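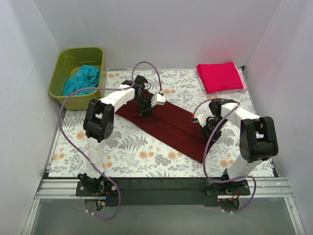 Maroon cloth on the leaf-print sheet, both arms reaching forward.

List home | Archive | Thread index | Previous | Next | Reply

Subject: Re: Gorkeck second expansion, what happens to old saves?
Date: August 16, 2026

Hello all,

I will answer under the parts of the earlier message, so it stays easy to follow.

> I have stopped playing Gorkeck in spring, when my town on the
> Clivham map was finished, and now I read that the second expansion
> changes the river. Does it mean my old save is lost? I have put a
> whole winter into it and I don't want to begin again from the
> first bridge.

No, it is not lost. I have tried with three of my own saves, all from before the last big patch, and all three were opened. Kavix writes in the patch notes that a save is converted the first time you load it, and that you can't go back after this. So please copy the folder to another place first. On my computer the conversion took nearly 4 minutes for the largest town, and during this time the window looks frozen. Do not close it. I closed it the first time and had to take my copy.

What changes on Clivham is the lower part of the river, after the second mill. The water is wider there, and in two of my towns the houses which stood close to the bank were taken away by the game. You receive the stone and the timber back in your store, but not the workers' training. If you have your boat builders in that area, I would move them before you convert. In my third town I did so, and it lost only a piece of fence.

> Also I don't understand if the expansion is needed for the new
> trade rules, or if everybody gets them.

Everybody gets the trade rules. They are in the free patch. The expansion adds the harbour map, the salt buildings and the longer campaign, which has 13 chapters. I am in chapter 4 and I can't say yet if it is good until the end. The beginning is slow in my opinion. You wait a lot for the first ship, and the advisor repeats the same two sentences about salt every time you open the market.

About the trade rules themselves: the price now falls when you sell the same goods many times in one season. Before, I sold only cheese and it was enough for everything. Now I must have at least three kinds of goods, and this made my old town poor for a while after converting. It came back when I reduced the cheese and opened the rope workshop again. If your town lives from one product, keep some coins in reserve before you load it.

> Last question, is the Alaoui mod still working?

Partly. The Alaoui road tool works for me without problems. The part with the bigger font does not, the text goes outside of the boxes in the new market window. I switched off only this part in the settings file and left the rest. I have seen in the archive that another member had to remove the whole mod, so it may depend on the version. Mine is the one from the beginning of August.

One more thing which was not asked. The autosave is set to off again after the patch, also when you had it on before. I noticed it only after a crash, when two evenings of building the harbour wall were gone. It is in the second tab of the options, under the sound.

If somebody has converted a save from the mountain map, I would be glad to read how it went, especially the tunnels. I have one such town and I did not dare yet.

Best regards,
a long-time reader of this list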